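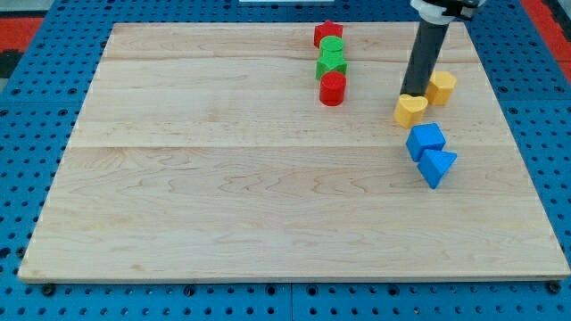
Reports > Small grants > Pradby Toy Library

Progress report: getting the toy library out to the villages

February 2024 – by Covadonga Vallejo

Hi Dinesh, and hello to everyone at the Enurgate fund! You asked for something short and readable this time, so I'm writing it the way I'd tell it to you over coffee.

The big news is that the van is running. We've been making 17 stops a month since November, mostly outside schools and clinics, plus one in the parking lot of the feed store (the owner asked us, and it's now our busiest stop by a mile). We have 422 families signed up. I'd told you in the application that I'd be happy with 300, so I'm pretty pleased!

What goes out the most is the plain stuff. Wooden blocks, shape sorters, train track, the big floor puzzles. The battery toys sit on the shelf, and when they do go out they come back dead and I spend my evenings with a tiny screwdriver. I'd like to stop buying them altogether and move that part of the toy budget over to blocks and puzzles, if you're okay with it. It doesn't change the total.

Missing pieces are still a headache. More than 100 sets have come back short of something, usually one piece, and parents feel awful about it. We used to charge a dollar. We dropped that, and now there's a jar of strays on the counter in the van where kids can dig around for a match, which they love and which makes every stop run late.

Things that haven't gone well: the online booking page. Cirnex set it up for us in the fall and it's fine on a computer, but most of our parents use their phones and the calendar won't scroll. I've asked for a fix twice. For now people text me, and yes, that's my own number – I know, I know.

We also lost six days in January when the van's heater quit. Dissanayake Motors did the repair at cost and I've put the invoice with the others.

Next up is a second shelf unit on the driver's side and a Saturday-style family session at the Pradby community hall, whichever day they can give us. I still need your answer on the insurance question from my last email before I book it.

Come ride along sometime! Bring a warm coat.

Cova

Last updated: same day, to fix the stop total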